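Workshop notes > Bin picking build > Set-up guide > Section 4: Arm, plinth and bin

March. Ifor Jenkins

4. Getting the sim bench to match the real one

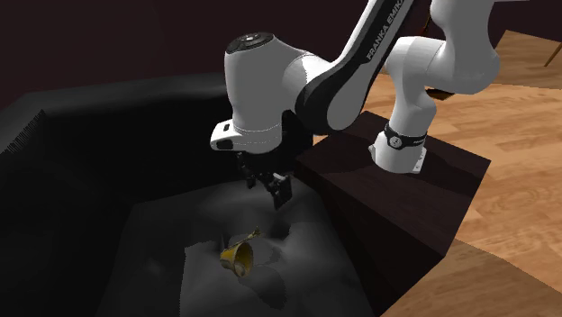 Rasmus Kivi wanted to know why we bother with a simulated bin at all when the real one is going together in the next bay, and whether the hours wouldn't be better spent on the wiring. Fair point. Answer is that a wrong number in the sim costs a restart, and a wrong number on the bench costs fingers (the arm's, with luck). So do this section first, then section 5.

Files are on the Mostyn machine, in the shared folder. Log in as workshop, not as yourself, or the saves go somewhere daft.

4.1 Before you start

Have ready: tape measure, the bin, the bench log, a bit of chalk. Charger for the laptop, it won't last.

Bin on the bench first, then measure. Not off the drawing. Osian's drawing was for the old bin and it's still pinned up, ignore it.

4.2 Plinth and base

1. Open the Colar scene file. Save a copy with your initials BEFORE touching anything.

2. Set the plinth height to match the real one. Millimetres. The field will take metres without complaining and you get an arm up in the rafters.

3. Place the plinth hard against the bin, long side. No gap.

4. Drop the base on top, centred. Check the arm's zero faces the way the chalk mark does on the real plinth. If it's turned a quarter, everything after this looks nearly right and isnt.

5. Lock the base. Padlock symbol, left of the name.

Note: if the base sinks into the plinth when you press run, contact wasn't switched on. Stop, tick it, run again. Don't fix it by raising the base.

4.3 Bin walls and lining

6. Type in the inside measurements, not the outside.

7. Wall thickness next. Leave friction alone.

8. Load the lining. It's a lumpy surface, done that way on purpose so things lie at odd angles like they do in the real bin. Flat floor is fine for a first test but you'll learn nothing from it.

9. Let it settle. Takes 800 steps on this machine. Make tea.

CAUTION: don't move the arm while the lining is settling. It gets caught up in the cloth and the whole file has to be reloaded.

4.4 Putting a part in

10. One object only to begin with. The bell is good, it has a handle and a wide mouth so there's an easy grip and an awkward one. Arwel will tell you to start with the box of mixed bolts. Don't.

11. Drop it from 125 mm over the lining. Higher and it bounces off somewhere silly.

12. Wait till the speed reads nought, then save the pose.

4.5 Hover check

13. Fingers open. Gripper pointing straight down.

14. Bring it over the bin at slow speed and stop at 70 mm off the highest lump. Measured from the fingertips, not from the flange. Got this wrong twice myself.

15. Look from the side and from the top. Is the elbow clear of the wall? Is the wrist clear of the rim? If either is touching, back out and raise the plinth, then redo step 2 on the real one as well.

16. Run the sweep, corner to corner, four corners. Any red line in the log is a clash. Write down the corner.

Note: the near corner by the plinth is the tight one. The arm has to fold right back on itself to get there. If it won't reach, leave that corner out and say so in the log, Themis Tzavaras has a fix with a turned wrist but it isn't tested yet.

4.6 Carrying it over to the bench

17. Export the poses. Skuvura format, second in the list. The first one drops the gripper width and doesnt tell you.

18. Copy to the stick, stick to the controller.

19. Stop button in one hand. Second person in the room, always.

20. Run at the slowest setting with the bin EMPTY and nothing in the gripper. Only then put a part in.

CAUTION: if the real arm goes anywhere the sim one didn't, hit stop. Don't wait to see where it's heading. Then go back to step 4, nine times out of ten it's the zero.

Full run is 3,000 picks overnight in sim, leave the lid of the laptop up. Results get copied to the Cemidville drive in the morning, whoever is in first.

Gripper wiring is section 5. Bring the small crimps.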